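The gripper at Tovmont has made 1,411 picks since June, and it sulks if its fingers aren't wiped every 698. The maintenance sheet, written by Undament, calls this a "light clean".
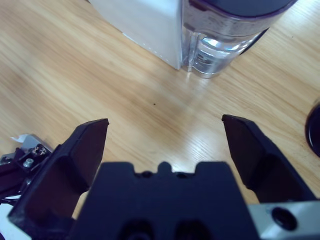

Cleaning takes seven minutes, three of them spent hunting for the right hex key. The fingers have to be spread wide first, matte black and open in a V over the wood, so a cloth can reach the hollows on their inner faces. Then the bracket screws get a nip – a small one, says the sheet, twice.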